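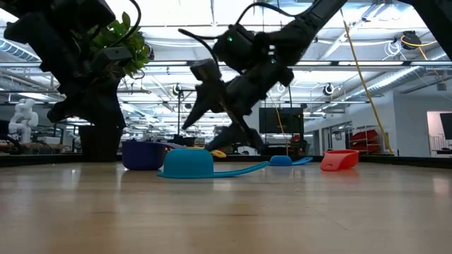

Purple bowl, upside-down turquoise cup, and a honey-colored table.

Okay, so I've been promising a thread about measuring cups for ages, and a few of you (hi, Trasto group!) keep nudging me, so I made a pot of tea and I'm finally doing it. It's going to be long. Get comfortable.

Some background for the newer folks. I went through my kitchen in October, one drawer per evening, and I posted most of it. The spice drawer was easy. The towel drawer was fine. The drawer with the baking things in it nearly finished me off.

I grew up with one measuring cup. It was glass, the red numbers had mostly worn off, and my mother filled it to "the scratch." Every cake she made was measured to the scratch! So when I got my first apartment I went a bit wild and bought the brightest plastic set I could find, and then another one, and you can guess the rest.

I do love the colored ones, though, and I'll defend them to anybody. Once you've baked with the same set for a while you stop reading the sizes. You just reach for a color. I make my sister's banana bread without looking at a single number, and when I bake at her house with her plain steel cups I'm lost, squinting at the handles like I've never seen flour before.

The trouble with cups is the handles. Bowls are polite, they sit inside each other and stay there. Cups with long flat handles want to point in every direction, and in a shallow drawer they catch on the front and then the drawer won't open and you're in there with a butter knife at 7 in the morning trying to make pancakes. (Ask me how I know.)

I tried hooks first. I put a row of them inside the cabinet door and it looked adorable for maybe a week. Every time I closed the door the whole row swung and clattered, and the dog would leave the room. Hooks came down. There are still little marks where they were.

Then I tried one of those bamboo dividers, the Astine one that everyone was posting. Very pretty, and it's wonderful for forks! The slots are too narrow for a cup bowl, so I moved it to the silverware and I'm happy with it there.

What finally stuck is embarrassingly simple. A bin. A plain white one with a low rim, everything nested and the handles all going more or less the same way. You lift the whole thing out, put it on the table, bake, wash, dry, restack, and back it goes.
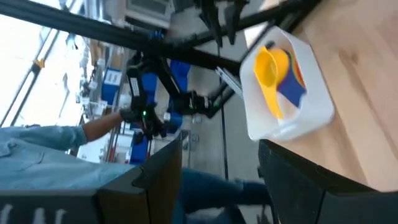
Yellow on top, dark blue underneath, a bit of red and orange showing at the side. Everybody in the bin!

I like a shallow one for this. I had a deeper one from Osau before, and it was a good sturdy bin, but it became a place where things went to hide. Cups at the bottom, then a whisk, then birthday candles, then a bag clip, and by the end of the month I was digging. With a low rim you can see what you've got, and there's just no room for the candles to move in.

Someone asked whether I stack by size or by color. Size, always, biggest at the bottom. I know there are people who do a rainbow and I think it's beautiful and I could never keep it up.

Another question I get a lot: do I take the ring off? Yes! First thing. If your set came on a ring and you're still washing all of them every time you need one quarter cup of sugar, please go take the ring off right now, I'll wait. Put it in a dish somewhere in case you want it back. You won't want it back.

Drying is the other thing. I turn cups upside down on the table on a dish towel and leave them while I do something else. If you stack plastic ones even a tiny bit damp they hold on to each other and make that awful sucking noise when you pull them apart, and they get a smell. Give them the extra half hour.

Bowls go separately in my house. I did try keeping a small bowl in with the cups, and it rolled around and took up all the room, so now bowls live on the shelf with the colander and we're all getting along better.

Ksawery Rutkowska messaged me after the last thread to say she keeps her scoop in the flour canister and has given up on a cup drawer altogether, and I've been thinking about it ever since. I'm not there yet. I like getting the bin out. It makes it feel like we're about to bake something, even when it's a box mix.

173 of you saved the spice drawer post, by the way, which made my whole week. Thank you!

Next up is the lid situation. I have a Dudek pot with no lid and a lid with no pot, and they are not the same size, I've checked many times. If you have a lid system that has lasted longer than a month, please tell me in the replies, with pictures if you can. I'm off to make that banana bread.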